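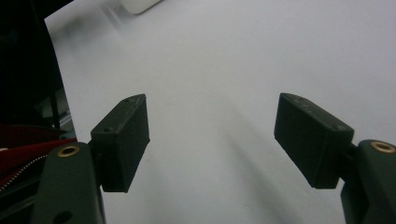
Le club Hemetti cherche des mains (et, si possible, les personnes qui vont avec)

Vie étudiante > Associations > Appels à participation

Le projet Plonero recrute pour le semestre de printemps. Plonero, c'est le projet long du club de robotique Hemetti : apprendre à un robot à ranger une table en lui montrant des humains qui rangent une table. L'idée paraissait reposante sur le papier. Nous avons depuis découvert que la plupart des étudiants ingénieurs rangent très mal, et que le robot, bon élève, retient tout.

Pour le faire progresser, il nous faut des démonstrations, beaucoup, faites par des gens différents, à des vitesses différentes, avec des habitudes différentes. L'équipe actuelle a donné ce qu'elle pouvait. Elle a désormais un style, ce qui est flatteur pour un pianiste et gênant pour un jeu de données.

Ce que vous ferez

Vous tiendrez une pince dans chaque main et vous déplacerez des objets ordinaires : les mettre dans un bac, les en sortir, les aligner, passer un bouchon de la pince gauche à la pince droite. Puis quelqu'un remettra les objets en désordre et vous recommencerez. Si vous avez déjà gardé un enfant de deux ans, vous avez l'expérience requise.

Une séance dure une demi-journée, pauses comprises. Nous demandons un engagement de trois séances par personne, réparties comme vous voulez entre janvier et mai. La première sert surtout à désapprendre : tout le monde commence par vouloir aller vite, fait tomber le bouchon, puis va chercher le bouchon sous la table. La deuxième est en général très correcte. À la troisième, les gens donnent des conseils aux autres, et nous les laissons faire.

L'objectif du semestre est d'atteindre 3 000 démonstrations exploitables. Le mot important est « exploitables ». Une démonstration pendant laquelle vous vous grattez le nez avec la pince sera regardée avec affection par toute l'équipe, puis supprimée.

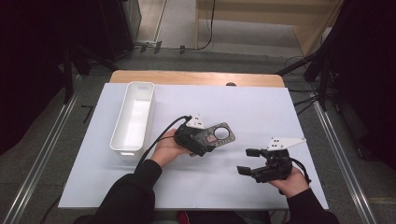 Une pince dans chaque main, au poste de démonstration.

Les postes

Démonstrateurs et démonstratrices. C'est le gros de l'appel. Toutes filières, toutes années, gauchers très bienvenus. Aucune connaissance en robotique n'est demandée, et l'ignorance complète a même ses avantages : vous ne chercherez pas à aider l'algorithme. Il faut pouvoir utiliser ses deux mains en même temps, rester assis un moment et supporter que l'on vous dise « encore une, la dernière » plusieurs fois de suite.

Relecture et annotation. Vous regardez les enregistrements, vous notez où commence et où finit chaque geste, vous signalez les ratés. Travail calme, possible chez soi, avec un casque et une boisson chaude. Les personnes qui ne supportent pas de voir une tasse posée de travers souffriront, mais elles seront excellentes.

Mécanique et petites réparations. Les doigts des pinces s'usent, les vis prennent du jeu, les câbles trouvent toujours le chemin d'un pied de chaise. Il faut savoir se servir d'une clé Allen, dessiner une pièce simple et, surtout, ranger la clé Allen. Le club a perdu assez de clés Allen pour ouvrir un petit commerce. Une première expérience de l'impression 3D est un plus, la patience en tient lieu.

Logiciel. Une seule place, en Python, auprès de Miłosz Kwiatkowski, qui coordonne le projet et a écrit l'essentiel du code d'enregistrement. Miłosz est pédagogue et disponible. Ses noms de variables le sont moins. Vous reprendrez la partie synchronisation, que personne n'a osé toucher depuis la rentrée, et vous aurez le droit de la documenter.

Ce que vous y gagnez

Les démonstrateurs reçoivent 200 euros en bons d'achat une fois toutes leurs séances terminées. Nous savons que ce n'est pas la fortune. C'est en revanche plus que ce que touche le bureau du club, qui est payé en biscuits et doit les acheter.

Les autres postes ne sont pas rémunérés. Ils peuvent être validés au titre de l'engagement étudiant, à condition de remplir le formulaire avant la date limite et de rendre un bilan de quelques pages en fin de semestre. Nous relisons les bilans. Ceux de l'an dernier contenaient beaucoup de fois le mot « enrichissant », essayez de nous surprendre.

Tous les participants peuvent rejoindre l'équipe qui présentera Plonero au concours Gruvov, en mai. L'épreuve consiste à ranger une table inconnue devant un jury, sans intervention humaine. L'année dernière, notre robot a saisi l'éponge avec beaucoup d'assurance et l'a gardée jusqu'à la fin du temps réglementaire. Le jury a salué la fermeté de la prise.

Où et quand

Les séances ont lieu au bâtiment Valdovinos, au fond du couloir du rez-de-chaussée, après la porte qui a l'air condamnée et qui s'ouvre en poussant fort. Les créneaux sont le mercredi après-midi et certains soirs ; le planning est partagé avec les personnes retenues. Prévoyez des manches longues qui ne pendent pas, ou courtes, et laissez les bagues et bracelets à la maison. Le chauffage du bâtiment suit sa propre logique, un pull n'est jamais de trop.

Ce qui est enregistré

Les caméras filment la table, les pinces et vos mains, parfois vos avant-bras. Le son n'est pas conservé, au soulagement général. Vous signerez un formulaire de consentement avant la première séance et vous pourrez demander le retrait de vos enregistrements par simple message, sans donner d'explication. Si vous avez un tatouage reconnaissable sur la main et que cela vous préoccupe, dites-le-nous, nous avons des gants.

Pour candidater

Écrivez au club en passant par la page Hemetti de l'annuaire des associations, objet « Plonero », au plus tard le 6 décembre 2024. Indiquez votre filière, le poste qui vous intéresse, vos disponibilités et si vous êtes gaucher ou droitier. Pas de CV pour les démonstrateurs. Pas de lettre de motivation non plus : trois lignes suffisent, et nous avons déjà lu la phrase « passionné de robotique depuis mon plus jeune âge ».

Pour le poste logiciel, joignez un bout de code dont vous êtes content, même court, même ancien. Pour la mécanique, une photo de quelque chose que vous avez réparé. Un grille-pain convient.

Tout le monde reçoit une réponse avant les vacances. Les démonstrateurs retenus choisiront leurs créneaux par ordre d'arrivée des messages, les soirs partent en premier.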